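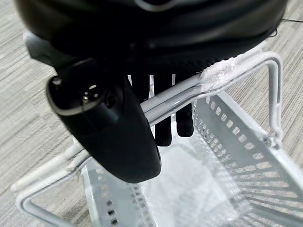 According to one reader at Lummont, a dropped basket is a nuisance and should be logged as one. I disagree. A fault is classed by what it could have done, and a basket of canned goods let go at waist height could have broken a foot.

The fault report from Endell covers 262 lifts by wire handle. The grip controller, an Iltix unit, reported "closed" on every one of them, including those that ended on the floor. It reads finger position only. A round bar that has started to roll between the fingers gives the same reading as one held firmly – and tape on the bar changes the friction without changing the reading.

The fix applied in January was to raise the grip force. That hides the fault. Force limits exist because people reach into the same space, and a higher limit trades a drop hazard for a pinch hazard.

Karpenko's test plan asks for over 4,000 cycles with a rigid dummy load. I would take 370 with real baskets, unevenly filled, and a load check before the arm rises more than an inch. If the measured weight falls during the lift, the arm should stop and lower. Until that check is in place, the walkway beside the cell should stay closed.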